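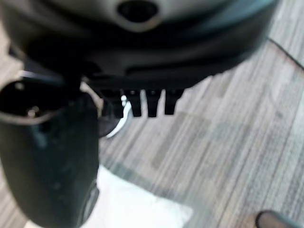 So I've been doing the step thing again since we moved to Burnum, and I'm a bit obsessed. Yesterday was 3,510 before lunch, which sounds feeble until you know I sat at a desk for most of it! The day before was 3,677, and I did that extra bit going back for the bread I'd left on the counter in the bakery (sourdough, still warm, I'd have gone back twice for it).

My best walk is the one along the canal and up past the old Lehtinen works. It's 5 miles if you go all the way to Grilton, and there's a hill at the end that I swear has got steeper. Carmela Ruggiero from my book group does it with a pushchair and chats the whole way up. I can't manage a word, I just nod.

I'd love to do the spring walk in April, the long one over the moor. Hanne Mäkelä has already put my name down, so I suppose I'm going. I need new boots first. Mine let in water at the left heel and I've glued them once already, badly.

If you've got boots you love for wide feet, tell me in the comments, please. I've got until the end of next month to break them in.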